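Home | Forum | Grippers | Search | Log in

Simulated cell: bread roll slips at lift

suson_18
I take care of the simulated cell for Unaro. Since December the roll turns between the two fingers when the arm goes up. I set the closing force to 18 N, with no change. The arm model is fine, I checked it.

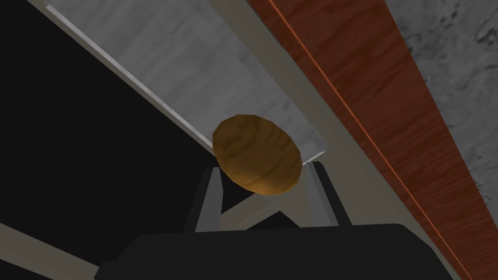 The finger pads still have the default friction. Should I raise it, or close more slowly?

declercq540
Raise the friction first. Ours was too low also.

Druvden
I don't agree – look at the contact points before you touch friction. High friction only hides a bad grasp height.

suson_18
I lowered the grasp by 3 mm. Of 153 lifts, two slipped. Friction stays as it was.

Contact | © Unaro user forum | Back to top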